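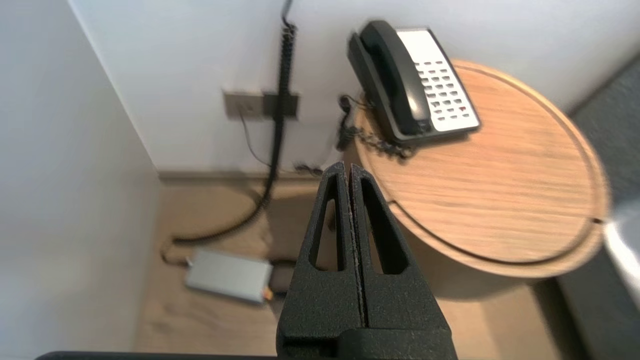
The gripper reading won't go to zero on my Plilier setup, and it's spoiling my demonstrations. I drive the arm by remote control, squeeze the hand controller all the way, the jaws close, and the software still records them as 8 per cent open. I'd understand if there were something between them, but the two fingers are pressed right up together with only a thin seam down the middle, and the number on my screen doesn't budge. It did this all through Wednesday's session at the Maldale flat and I've run out of ideas that don't involve swearing, so I'm opening a ticket and will keep adding to it as I go.

Home Products Forum Tickets Downloads Contact
6 min read
Print this page | E-mail this page

What I'm trying to do

The project is called Badholm (no idea, I didn't name it) and my part is bedside jobs. I sit in the next room with the hand controller and show the robot how to set something down on the bedside table, let go, and back off without clouting the telephone. One go at that is one episode. I need 50 good episodes for the first batch, and so far I've got 30 saved, which I was quite pleased with until I looked at the gripper column.

I'm on the current Plilier release, the one that went up in March. Arm and gripper came to us as a set from Arnardóttir, who did the first calibration before delivery, and I haven't touched that calibration myself. Well, I hadn't. See further down.

What goes wrong, in order

I start the session and the arm homes fine. Open reading is 100, lovely.

I close the gripper on nothing. Reading drops quickly and stops at 8. I can squeeze until my knuckles go white and it stays at 8.

I close the gripper on an object. Reading stops a bit higher, as it should, and the grip feels all right through the controller.

I open up to let go. There's a pause before the recorded number starts moving. I timed it off the log at 410 ms. The jaws themselves don't seem to wait that long to my eye, but I wouldn't swear to it in court.

So in the saved episodes the robot looks as though it's never fully shut and is always late letting go. If I train on that, I'm teaching it to dither over the table, and it'll be my own fault for feeding it rubbish.

Things I tried

1. Restarted everything. Software first, then the arm, then the controller, then the lot together. Same 8. I know you'd ask, so there you go!

2. Swapped the hand controller for our spare. The trigger on the spare is a good deal stiffer but the reading is the same, so I'm fairly happy the fault isn't in my hand or in what's in it.

3. Wiped the fingers and ran a strip of paper between them. With the gripper shut the paper wouldn't pull out, top or bottom. They do meet properly, then.

4. Moved the arm by hand with the motors off, closed the jaws with my thumb and finger, and watched the number. It went to 8 and stopped, same as under remote control. This was the first thing that told me anything useful, I think, as it takes the whole remote link out of it.

5. Turned off the wireless in the flat and ran the controller through a wire instead. No change to the 8. The late release did get a bit better but didn't go away, so I suspect I've got two faults and have been treating them as one.

6. Had a look at cable routing, with the arm reaching in over the front edge of the table and the jaws on the white round thing with the little tab. There's a black cable going along the orange cover and the black part of the arm, and a small coil of it above the arm by the table edge. My worry was that it gets tugged when the arm stretches out. I don't much like having that near the telephone's own curly cord either - one curly black thing is enough to keep an eye on when you're steering from another room.
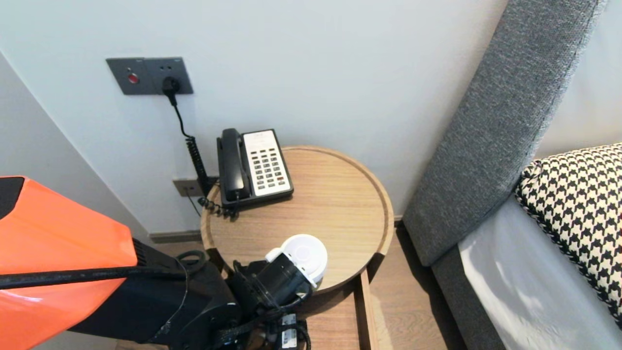 What happened when I moved the cable

I gave it more slack and taped it down again nearer the shoulder, then ran five closes with the arm tucked in and five with it at full reach. Tucked in: 8 every time. Full reach: 8 every time. So the cable isn't what's holding the reading up. I've left it with the extra slack anyway because the arm feels nicer to drive like that, less of a drag at the end of the reach, though I may be imagining it.

The release delay was harder to judge. It varied more at full reach than tucked in, and two of the five were noticeably slower. I don't have enough runs to say any more than that.

What happened when I recalibrated

I did, in the end, run the gripper calibration from the Plilier menu. It asks you to open fully, press the button, close fully, press the button. I did exactly that and it told me it had saved. Closed reading straight afterwards: 0. I may have cheered.

Then I restarted the session to record properly, and it was back to 8. Did it again, same thing. Zero until restart, then 8.

To me that says the new calibration is being kept in memory while the session is open, and the old one is being loaded from somewhere when it starts. I looked in the settings folder and found two gripper files with nearly the same name. The one with yesterday's time on it has my numbers in. The older one has Arnardóttir's. I haven't deleted anything! I've made that mistake on another machine and I'm not doing it twice.

Questions for you

Which of the two gripper files does the software read on starting up, and is it safe for me to rename the old one?

Can the 30 episodes I've already saved be put right afterwards? If the closed value is always out by the same amount, it seems a shame to bin them. I'd be happy to run a script over them if you've got one. What I don't want is to shift the numbers myself and find I've squashed the open end as well.

Is 410 ms within what you'd expect for the release, or is that a separate ticket? If it's separate, say so and I'll open one, and I'll try to get a proper set of timings with the wire in and the wireless off.

Does it matter that I calibrated with the jaws empty? The instructions don't mention it. I did wonder about doing it with the arm stretched out over the table, as that's where all the work happens, but didn't want to change yet another thing at once.

Update, later the same day

Still 8 after leaving the arm switched off over lunch. I've stopped recording episodes for now and I'm just practising the approach to the table with saving turned off, mostly the backing-away bit, where I keep lifting too early.

Log and both gripper files attached to the ticket. Status: open, waiting for reply.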